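Papers > Tabletop Play > Working drafts > Section 4

4. Table time and turn waiting in open-play nights

4.1 Setting

Sessions were logged at two game cafes, Prarkum and Vogler, both with an open library and no cover charge before 6 p.m. Prarkum seats people at shared long tables. Vogler uses small tables and a sign-up sheet. Same menu prices more or less, same mix of card games, board games and a few miniatures regulars. We did not ask staff to change anything. Logging was done on paper and typed up later, which cost us some detail — see 4.4.

In total 1,061 turns were timed, over 13 evenings. A turn starts when the previous player says "done" or passes the token, and ends the same way. Where nobody said anything we used the moment the next hand went to the cards or board. Not perfect. Two loggers compared notes on the first evening and mostly agreed, execpt on games with trading, where turns bleed into each other. Trading games are kept in the set but marked.

4.2 What we mean by waiting

Waiting is the time between a player's own turns. It grows with player count, obviously, but also with reading. Players new to a game read cards aloud, ask, reread. The rest of the table waits, then starts talking about something else, then has to be called back. That calling back is in the waiting time too. Earlier drafts split it out. Too fiddly, dropped.

We separate short waits (one can follow the game) from long waits (phones, trips to the counter). The line between them was drawn by behavior, with no fixed number of seconds: if a player left the table or had to be told it was their turn, the wait was long. Someone who gets up for coffee on a short wait will therefore show up as a long one. We left it.

4.3 Results

Long waits were more common at Prarkum. Partly the tables — a bigger table pulls in a fifth and a sixth player for games that run best with four. At Vogler the sign-up sheet capped the group before the box was opened, and late arrivals started a second game. Players at Vogler also picked shorter games, maybe because the sheet had a column for expected end time.

The rules helper made a difference we did not plan to look at. Clurkilen, a one-page turn summary printed by the cafe and left in each box, was in use at Vogler for the last 6 evenings. Tables that had it out asked fewer rules questions of staff. Waiting dropped for new players and hardly moved for regulars, who did not look at it. Prolport, the other summary sheet, came in only at the end and on too few tables to say anything.

Games with simultaneous play had almost no long waits at either cafe. Hardly a suprise. Players still named them as favorites less often than we expected, and several said they missed watching other people's moves. So short waits may be worth something. Worth a follow up.

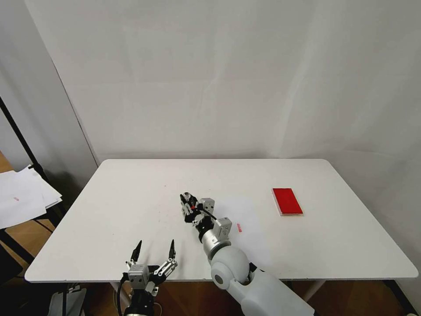
Figure 14.

Does a bigger group always mean a longer wait? Long waits do rise with group size in turn-by-turn games, but the effect is close to nil when everyone plays at once.

4.4 Limits

Two cafes, one season, evenings only. No family afternoons. Start times were copied from the paper sheets and a few were unreadable, those turns are out. Group size was written down at the start, so people joining midway are missed unless the logger made a note. Regulars knew they were being timed and some sped up, at least for the first hour or so.

Comments

meeplemom: Our group does the end time column now. Fewer arguments at closing. Did you track what games people picked second?

dicebag: Six players in a four player game is every single time I go out. Would like to see the trading games on their own.

slowturn: I am the long wait. Sorry everyone.

Contact the section editors | © Tabletop Play working drafts | Back to top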